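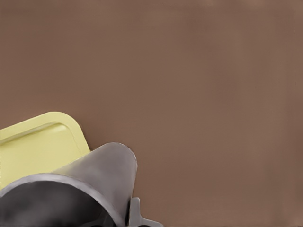

Eighty percent of what?

I have been helping out with the high school robotics club since April, mostly because my daughter is in it and I have opinions. Prillo is what the kids call their arm. It lives in a simulator, along with a brown table and a pale yellow tray, and its job this term is to pick things up and put them on the tray. The view above comes from near the gripper, so you get a lot of gray metal and a corner of tray, and that is what the program has to work with.

At the last meeting a slide went up saying the arm now succeeds 80 percent of the time after 1000 practice runs. Everybody clapped. I clapped too, and then I asked 80 percent of what, and the room got a bit quieter.

I'm not trying to be the grump in the back row. These are sharp kids and they've done more with a school laptop than I managed in my first two years of paid work. But a percentage needs something under it. Did the tray start in the same place every time? Did they test on the same setups they trained on? If the block lands on the rim and slides off a moment later, who calls that one?

Telma Figueroa, who runs the club and has more patience than I do, pulled up the scoring code so we could look. A run counts as a success if the block is over the tray when the timer stops. Over it. Nothing about touching it, nothing about the gripper having let go. So an arm that carries the block to the right spot and just hovers there gets full marks.

Two of the students saw the problem before I had finished reading the line, and to their credit they were more interested than embarrassed. They're rewriting the check now so that the gripper has to be open and the block has to be at rest. I expect the number to drop. I told them I'd be more impressed by a smaller number I could believe, and one of them said that was easy for me to say, I didn't have to put it on a poster. Fair enough.

My other complaint is the table. It's a very nice table – flat, plain brown, lit so evenly that you'd have a hard time finding a shadow on it. I have never owned a table like that. Mine has a ring from a coffee mug and a lamp that throws glare across one end in the evening. The plan is to enter the Sturnard challenge, which the kids tell me has a round on real hardware, and I don't see why anyone would expect a program raised on that clean brown rectangle to cope with a gym full of people and bad lighting.

The answer I got was that you can randomize all that. Change the colors, move the lights, tilt the tray, shuffle everything on each run. Okay. So do it, and show me the score before and after. At the moment it's an item on the to-do list with a question mark next to it, and it has been there for roughly as long as I've been coming.

There was also some talk of buying a ready-made grasping package from an outfit called Zillach. I read their page twice and couldn't find a single failed attempt on it – every clip ends with the thing in the bin. I'd keep the money. If the club has cash to spend, I'd put it toward a secondhand arm and a real tray, and let them find out early how much of this carries over.

I'll be back next month when the new scoring is in. I've asked them to save the failed runs too, all of them, and I'm bringing snacks so they'll sit through watching a few with me.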